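Hello again from the reading corner! August was too hot for anything except sitting by the fan with a book, so that's what I did, and I got through 5 of them (one was very short, but I'm counting it).

### What I finished

The one I keep pressing on people is *Brostlow*, a slow, rainy family story about a ferry town that loses its ferry. Very little happens for the first 88 pages and then everybody is shouting in a kitchen. I loved it! Yolanda Villalobos gave up at page 10 and wants me to tell you so.

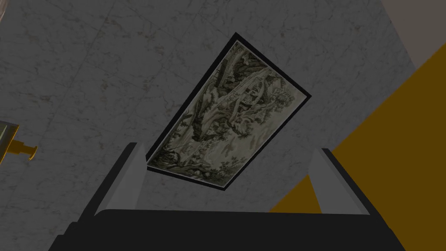

### What I didn't

I had three tries at *The Polat Letters* and I'm still stuck in the middle. The letters are fine, it's the footnotes - they go on and on, and my copy has tiny print. If you've made it to the end, write and tell me whether the aunt ever gets her house back. Ignacio Sarmiento says to skip straight to part 3, but I can't skip, I've never been able to.

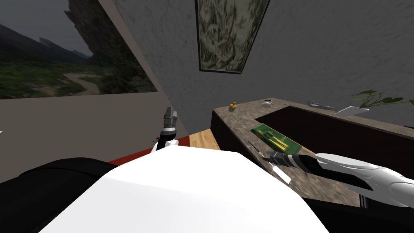
### Coming up in September

We're doing *Tritis*, the mystery with the stolen church bell. The library can lend us up to ten copies, so put your name down early if you want one. Pirner Books has used ones too, on the low shelf by the register. Bring a snack if you like, and please bring back my blue umbrella, whoever has it.

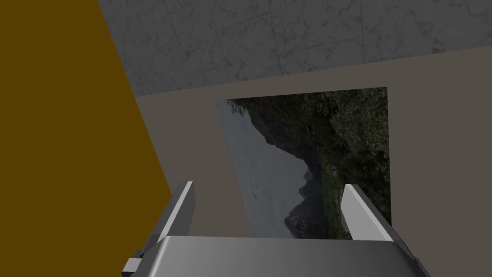 *Gray gripper, two fingers set wide apart.*

Happy reading, and see you next month!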